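Chapter 8
Teaching a Task by Hand

In the Rendholm course, each team records its own training data. One student wears the two Koech grippers and repeats a short task while the head camera runs. A class of eight teams needs 70 good runs per task. Start with the ball and plate, and keep the marker cubes in view of the camera.

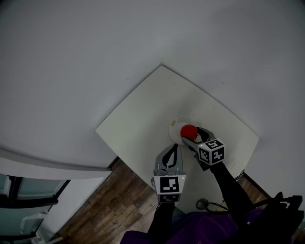

8.1 Before You Record
Check both grippers, open and closed. Write the run number in your team log.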